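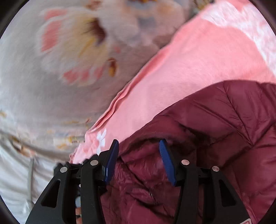
讲稿备注:旧衣回收之后去了哪里
(社区图书馆讲座用,下午两点开始,讲完留时间提问)

第1页 开场
先问现场:最近一年往回收箱里放过衣服的请举手。等几秒再往下讲。
说明今天只讲投进箱子以后的流程,不讲怎么收纳,也不劝大家少买。
我在分拣这一行做了11年,先在Zollitz的分拣线上,后来转到Laladine做验收。讲的内容以这两处见过的为主,别的地区做法可能不同,提问时可以补充。

第2页 收运
回收箱一般由运营方定期清空。清运的频率看点位,学校和大型小区旁边的箱子满得快。
3月和换季的时候量最大,车不够用,箱子外面会堆袋子。请大家碰到箱满时带回去,过几天再来。堆在外面的袋子淋过雨,整袋基本报废,还会连累同车的其他袋子。
讲一个数:去年3月我们站点过磅3369袋。这是袋数,不是件数,听众常常听混,念两遍。

第3页 初分
袋子上传送台后拆开,先挑出不该来的东西。单只鞋、枕芯、玩具、沾了油漆的工作服都有。
初分台只分四类:可以再穿的、可以当材料的、需要另外处理的、垃圾。一件衣服在这里停留的时间很短,基本靠手感和看领口、袖口、腋下。
这里停一下,问问有没有人愿意猜哪一类最多。不用公布答案,翻到下一页再讲。

第4页 细分
可以再穿的那一类继续往下分。Laladine现在用29个细分等级,刚进来的人要跟班9周才能单独上台。
等级主要看三件事:季节、面料、磨损程度。款式新旧也看,但权重没有大家想的那么高。
羽绒服和棉服单独走一条线。体积大,压包的时候容易出问题,充绒的还要查跑绒。查的办法是把衣服摊开,正反面各拍几下,看缝线处有没有绒钻出来,再捏一捏下摆,有没有结团。
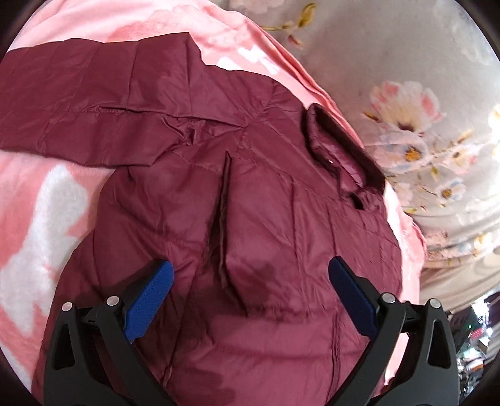 冬衣的价格全年波动很大。夏天收进来的厚外套要压仓到秋天,仓租算进去,利润很薄。有的站点干脆夏天低价转给同行,换点现金周转。
拉链坏了的厚外套,多数站点不修。一条拉链加上工钱,比这件衣服批发出去的价还高。所以请大家捐之前试一下拉链,能拉上的拉上再装袋,不容易勾坏别的衣服。

第5页 再穿的衣服卖到哪里
三个去向:本地二手店、外地批发、出口。
本地二手店拿走的是最上面的一小层,挑得很细。Londoño那家店每周来挑一次,自带衣架,挑完当场付款。
批发按包走,一包里的等级要一致,掺了低等级的会被退回,运费由我们承担。
出口部分容易引起争论。先把事实讲清楚:到岸以后当地商贩还要再分一次,卖不掉的部分怎么处理,各地差别很大,我们能追踪到的环节有限。有人追问就照直说,不要替行业保证。

第6页 当材料的衣服
纯棉的裁成擦机布,卖给修车厂和印刷厂。裁之前要去掉纽扣、拉链、厚缝边,这一步至今以人工为主。
混纺的开松以后做填充或者隔音毡。颜色深浅要分开,客户对颜色有要求。
纯羊毛量少,价钱好,单独攒着。攒够一批送到Endden去开松重纺,那边对含毛量查得很严,水洗标剪掉的衣服他们不收。提醒大家:捐之前别剪水洗标。
重新纺成纱听起来最理想,实际比例不高。纤维拉过一次就短了,要掺新料。这一点讲完不用展开,时间不够。

第7页 捐之前可以做的事
洗干净,完全晾干再装袋。潮的衣服闷两天就发霉。
掏口袋。纸巾洗碎了粘在里面,分拣员要一件件抖。
鞋成对绑好。
袋口扎紧,不要用纸箱。
内衣、袜子、枕芯看当地运营方的说明,各家不一样,以箱体上贴的为准。
破洞的纯棉T恤可以捐,单独装一袋,写上“材料”两个字。

第8页 常见提问(备用)
问捐出去的衣服是不是都送人了:不是,大部分是卖掉的,收入用来付车、仓库和人工。
问怎么辨认正规的箱子:看箱体上有没有运营方名称、电话和备案信息,打一下电话,没人接的就不要投。
问校服能不能收:能收,但带校名的多半走材料线。
问为什么不直接在小区里分拣:场地和消防的要求达不到。
问婚纱、演出服:请先打电话,多数站点没有对应的去向。

收尾
留联系方式那一页多放一会儿,让后排的人抄。
桌上有三种布样,散场后可以过来摸,看完请放回盒子里。
投影五点前要还。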